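# Folding conventions for two-arm garment cells

**Folding conventions** are the written rules that say how a two-arm robot cell should prepare, handle and judge a folded garment. They cover the layout of the table, the order of the folds, the point at which a fold counts as finished, and what the operator may touch in between. Most are house rules. A few have been passed between workshops and are sometimes called standards, a word that flatters them.

## Background

Early folding cells were run without written rules. Operators laid the garment down as they liked and judged the result by eye, and success rates from different workshops could not be compared. The Otik rules, first circulated one March as two pages of notes, were an attempt to fix this. They were followed by the longer Aladik guide, which borrowed most of Otik's wording and added a scoring sheet. The Căpraru revision later cut the scoring sheet down again, on the grounds that operators were filling it in after the shift from memory.

## Scope

The rules apply to soft goods handled by two arms fixed at the front edge of a shared table. T-shirts are the usual test piece. Caps and other shaped items are normally left out of folding counts, though they may stay within the work area in a basket or bin. 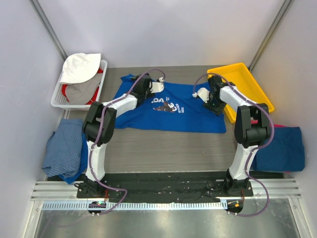
Under the Otik rules a garment may start in any position, provided that it lies fully on the table and that neither arm has to cross the other to reach it. The Aladik guide is stricter and asks for the collar to point to one side. Critics have noted that this makes the task easier and the reported figures better, and that the guide does not say so.

## Main provisions

The three sets of rules agree on the following:

- Both grippers must be clear of the cloth before a fold is judged.
- A garment that slides off the table ends the attempt.
- The operator may not smooth the cloth by hand once the arms have started.
- Containers stay where they were at the start of the session.
- Cables and tubes must be tied so that they do not drag on the garment at full reach.

The last of these is the most often quoted and the least often checked. None of the texts gives a method for testing it, and "full reach" is left undefined.

There is less agreement on wrinkles. Otik ignores them. Aladik deducts a mark for any crease "likely to be noticed by a customer", a phrase which two judges can read in opposite ways. Căpraru asks only that the outer edges line up to within 3 centimetres, and says nothing of the surface.

## Printed garments

Shirts with large prints are treated separately in the Aladik guide. The reasoning given is that a print changes how the cloth bends and helps a camera tell which side is up. Both claims are plausible. Neither is backed by a source in the guide, which nevertheless advises against mixing plain and printed shirts in one count. 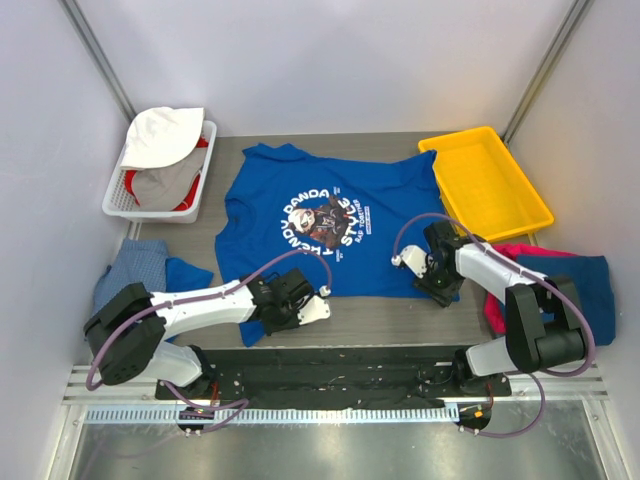
Căpraru dropped the separate class and asks the operator to write down whether the garment is printed. This is simpler, but it leaves the reader of a report to decide what difference the print made.

## Evidence

Support for the rules rests largely on one exercise, the Filtness comparison, in which 2129 recorded folds were judged again under all three texts. The same verdict was reached in 67 per cent of cases. Supporters have described this as broad agreement. It also means that a third of the folds passed or failed according to which document was on the desk.

The comparison did not test whether cells that follow the rules fold any better than cells that do not. The folds were judged from recordings, so the ban on smoothing by hand could be checked only where the view was clear.

## Criticism

The commonest complaint is that the rules describe what a tidy workshop would do anyway. A second is that they measure single folds under settled conditions and say little about long runs, in which garments pile up at the sides and the free part of the table shrinks. Otik's reply, added as a footnote to a later copy, is that side piles are "a matter for the operator". The footnote sets no limit on their size.

## See also

- Acceptance testing
- Cloth handling
- Operator intervention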